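Subject: Re: [ulturwood-walkers] October trip, paving, shade and shoes
Date: August 15, 2025

Hi all,

Sorry for the slow answer, I've been up to my ears in marking and only got to the list last night. Quoting the bit I'm replying to so it doesn't get lost:

> Has anyone done the old town loop in Horau in the warm part of the year?
> The notes on the Ulturwood page say 17 kilometres and "easy", but my
> knees have opinions about what easy means. Is it mostly hard surface?
> And do I need proper boots or will I get away with runners? I'd also
> like to know if there's anywhere to fill a bottle past the river, as
> the map I've got is ancient.

Yes! I did it two years back and again this April, once each way round, and I've got plenty to say (get a cuppa).

First, the 17 kilometres is fair, but only if you start at the tram terminus. Start from the station and you add the long drag up past the cannery, which is dull as anything and has no footpath on one side. Get the tram. Your knees will thank you.

Surface: hard nearly the whole way. There's gravel along the river for a bit, then the cobbles in the lanes, and then you come out onto those huge open paved areas that the town seems to be so fond of. It's the paving that gets you. Cobbles are annoying but at least your feet keep moving in different directions – the flat stuff is the same thump over and over, and by mid-afternoon my heels were sore in a way they never are in the bush. I wore stiff boots the first time and it was a mistake. Second time I took my old Honkanen trail runners with a thick insole and was miles better off. So runners, definitely, but put something squishy in them, and wear them in before October if they're new.

The other thing is shade, or the lack of it. The lanes are lovely and cool, but once you're out in the open there's no relief at all, so a proper brim and sunscreen on the backs of your legs (ask me how I know). The locals seem to cope in next to nothing on their feet, which I find very impressive and won't be copying.

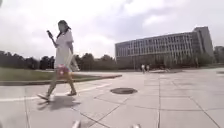

A fellow walker I got chatting to on the tram back told me I'd done it in the wrong direction anyway, and that the sensible way is clockwise, so you get the paving over with in the morning and have the trees by the river for the hot end of the day. I reckon that's spot on. The Ulturwood notes have it anticlockwise, and I'd ignore them.

Water: there's a tap behind the rowing sheds and another at the market hall. Past the river heading up to the lookout there's nothing, so fill up at the sheds. I carry two litres and finished the lot both times.

Accommodation, as a couple of people asked off-list. The Gruletora hostel has bunk rooms at 135 a night for four people, sheets included, towels not. It's plain but very clean and the kitchen is bigger than mine at home. You can leave your packs there on the last day for free if you ask nicely. Book early for October, there's some sort of choir thing on and it fills up.

One more bit of housekeeping. The kitty is sitting at 1,578 dollars, which should cover the minibus deposit with a bit left for the group dinner. If you haven't put your name down yet, please do it on the sign-up sheet and not by replying to this, or I'll lose you in my inbox for sure.

Oh, and if anyone has a spare set of poles in the shorter length, could I borrow them? Mine have seized solid – tried oil, tried swearing, no luck.

Cheers, and happy walking

You are receiving this because you subscribed to ulturwood-walkers | Contact the list owner | © Ulturwood Walkers | Back to top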